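Hesthorpe RFC Newsletter: Notes From the Second Team
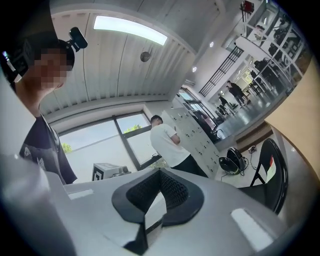
Drasden away, and how we got there

The seconds' trip to Drasden was supposed to take an hour and a half. The bus company had us down for a 10:30 pickup, and the bus did come at 10:30, to the old ground, where we haven't played in six seasons. By the time Kevin Lynch had talked the driver across town by phone, the front row had eaten everything meant for halftime. Kickoff was moved back 20 minutes, and Drasden were very decent about it. They used the extra time to warm up, which we felt later.

For anyone who hasn't been, the Drasden field runs uphill toward the clubhouse and slightly sideways toward the creek. Aisling Heffernan, in her first away game as our coach, walked it before the start and decided we would play downhill first and build a lead. It was a sound plan. We won the toss, chose the slope, and were 12-0 down after a quarter of an hour.

Most of that came from our own lineout. We had changed the calls in training so that the first number was the real one and the second was a decoy. Half the pack had missed that session, and so for most of the first half there were two versions of every throw. Drasden didn't need to crack the code. They stood in the middle and took whatever arrived.

Things settled once Aisling got word on to throw everything to the front and stop being clever. Cathal Ó Ceallaigh went over from a rolling maul just before the break, or at least he was the one holding the ball when the pile was taken apart, and he has been describing it as a 10-yard run ever since. The conversion hit the post and stayed out. 12-5 at the half.

The second half, uphill, was much better. I can't explain that and neither can the coach. Our scrum started to go forward, the backs held on to the ball for long spells, and the Drasden fly-half, who had spent the first 40 minutes kicking us into the corners, found that with the slope behind him the ball kept running dead. We got a penalty try on the hour after the third collapse in a row, and that made it 12-all. With five minutes left their winger stepped past three tacklers on the creek side and scored in the corner. Missed kick, and we finished 17-12 down with a losing bonus point.

The point leaves us fifth, one behind Willholm, who come to us in the next round. Willholm beat us by 30 last season and have the same pack, only heavier. The lineout calls will be the old ones. If you're in the squad and can't remember the old ones, please ask before you get to the field.

Training in January

We go back to two nights a week, 7:00 p.m. start, boots on by then and not still in the car. The lights on the far side are working again. The ones on the near side are not, so contact work will be at the far end and anybody practicing kicks at the near end does so on faith.

Sinéad Foley is running a tackling clinic before the main session for anyone new, and for several people who are not new and know who they are. It's 40 minutes, there are pads, and it has already done wonders for the under-16s.

New jerseys

The order has finally gone in. The bill came to $1,637, of which $860 was raised at the chili supper, and the rest comes out of the kit fund. The old set will be kept for training. Two of the old jerseys are still missing, numbers 8 and 14, and since we know who wore 8 and 14 last spring, this is less of a mystery than those gentlemen seem to hope.

Referee course

Ita Hennessy has done the entry-level course over in Hepburn and will take charge of her first under-14 match next month. She would like parents to know that she can hear them. The course will run again in the spring, and the club will pay the fee for anyone who signs up and sticks with it. Every player who has ever told a referee how to do the job is warmly invited - that should fill a couple of buses, if we can get them to the right ground.

Willholm at home kicks off at 2:00 p.m. Second-team players should be in the locker room by 1:00.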